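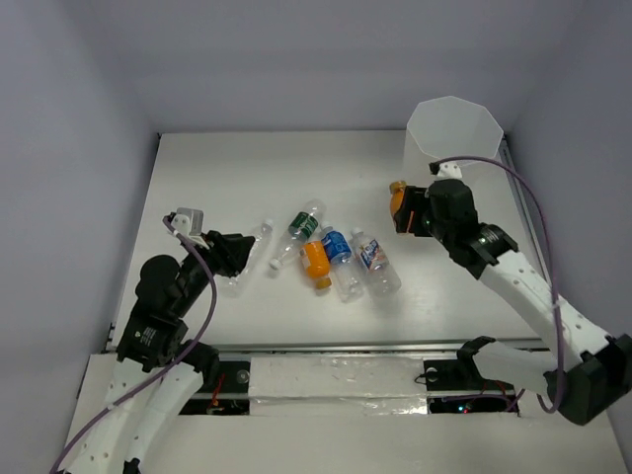 Photo: Jasper Leemans

Unit 4: Plastic packaging and household waste

These notes go with the May lecture. Read them before the seminar and bring a calculator.

1. What a drinks bottle is made of

Most clear drinks bottles are made of PET. The cap is usually a different plastic, often polypropylene or HDPE, and the label may be a film of yet another kind. PET is denser than water and sinks. Polypropylene and HDPE float. Recycling plants use this to separate flakes of cap from flakes of bottle after shredding.

Colour matters too. Clear PET can be made into almost anything, including new bottles. Green or brown PET has fewer buyers, and mixed colours normally end up as strapping or dark fibre.

2. Collection

Two systems are compared in this unit.

Kerbside collection: the household puts bottles out with other recycling. It is cheap to run per home, but the material arrives mixed with food, paper and glass.

Deposit return: the buyer pays a small sum and gets it back on returning the empty bottle. Material is cleaner. Shops need space for it, and small shops often object.

Crushed bottles take up less room in a lorry. Some deposit schemes refuse them all the same, as the barcode has to be readable.
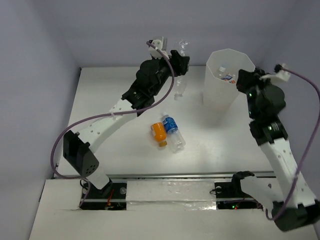

3. Worked example

The village of Galtach has 450 households. Each one throws away 13 bottles a week, and each bottle weighs 26 g.

Bottles per week: 450 x 13 = 5,850
Weight per week: 5,850 x 26 g = 152.1 kg

If 50 per cent are collected, 76.05 kg goes to the plant. Losses in washing and sorting are left out here. We add them in Unit 5.

4. For the seminar

Read the Orellana chapter on deposit schemes, sections one and two only. Work out the Galtach figures again for a collection rate of your own choice and write a short paragraph on how it might be reached.

Questions to Graciela Gaete before the seminar, please.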